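Fired after 22 years, won at arbitration, company still won't put me back on the schedule

Workplace & Labor Law > Unfair Dismissal

bullberg_dri
Long-time reader, first real post. I worked for Sedero at the Nendmont site for 22 years and got let go over a missing pallet slip. No hearing, just a letter in my locker. The union took it to arbitration and the award came down in June: dismissal set aside, reinstatement "without loss of seniority," back pay from the day I was let go.

Great, right? Except I show up at the gate at 6 a.m. and my badge is dead. HR tells me they're "reviewing the decision with counsel" and that I should stay home and wait for a call. I've been waiting ever since. Has anybody been through this? Do I keep showing up? I don't want them saying I abandoned the job.

poirier_s
Do NOT just sit home on the strength of a phone call. Send them something in writing today saying you are ready, willing and able to work, and ask for a report date. Email plus certified mail. Keep the receipt.

My sister had the same thing with a school district and her letter ended up being the thing everybody talked about at the next stage.

hendriks_a
Agree on the letter, disagree on the panic. They usually get a window to go to court and ask to have the award thrown out. How long depends on your state and your contract. Until that runs out a lot of employers drag their feet. It's annoying but it doesn't mean you lost anything.

poirier_s
Arnout, a window to appeal isn't permission to ignore the award. Unless a judge puts it on hold it's supposed to be followed.

hendriks_a
Supposed to, sure. But who makes them? The arbitrator doesn't have a sheriff. Somebody has to go to court and get the award confirmed, and that somebody is normally the union, not bullberg_dri. So step one is calling the rep and asking straight out if they plan to file.

bullberg_dri
Called. My rep is Svatopluk Jireš, good guy, stretched thin. He says the local wants to give the company a bit more time before paying a lawyer. I get it, but I'm behind on the truck. Been picking up side work in the garage to cover groceries, shelves and benches mostly. Doing one for a neighbor now.

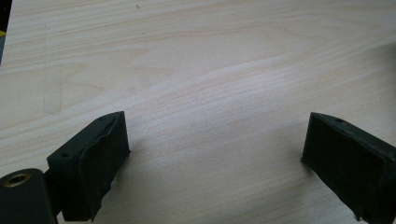
the top, no finish on it yet

Anyway, that brings me to my other question. Does the side money come off my back pay?

fengyi_t
Nice grain! And yes, it might. Look at the exact wording in the award. If it says "less interim earnings" then whatever you made in the meantime gets subtracted. If it says you're to be "made whole" with nothing else, people argue about it. Either way write down every dollar, and what you spent on lumber and screws too, so you're only talking about what you really cleared.

jires_fan_club
Or just don't mention a bench you built for a neighbor lol. It's 400 bucks.

fengyi_t
Please don't do that. I did payroll for Šimko for years and watched a man turn a clean win into a mess over 248 dollars he "forgot." The company's lawyer got hold of it and suddenly the whole conversation was about whether he was honest. You were fired over a slip of paper. Don't hand them another one.

poirier_s
Seconding this so hard.

bullberg_dri
Yeah, not hiding it. It's 200 for this one and I have the text messages anyway. I checked the award and it does say less interim earnings, page before last. I must have read that thing a dozen times and skipped right over it.

hendriks_a
Does it cover unemployment benefits too? Some awards do, some leave it to the state, and you can end up with the state asking for its money back. Worth a call before you spend any of it.

bullberg_dri
Doesn't say a word about unemployment. Ugh. Adding it to the list.

drahomira_s
Coming at this from the other side, I was in HR a long time (not at Sedero). There's a decent chance they're working up to offering you cash to stay gone. If they call and sound friendly all of a sudden, don't agree to anything on the phone. Ask for it in writing and take it to Svatopluk first.

hendriks_a
Not always a bad deal though. Going back to a boss who wanted you out is rough. I took the money and I don't regret it.

poirier_s
And I'd never have taken it. 22 years of seniority is worth a lot when the next layoff comes.

bullberg_dri
I want the job. I like the job, my buddies are there. But I hear you both. Letter went out certified this afternoon, emailed a copy to HR and cc'd the rep. Will post when I hear something.

fengyi_t
Good. Ask Svatopluk about interest on the back pay while you've got him.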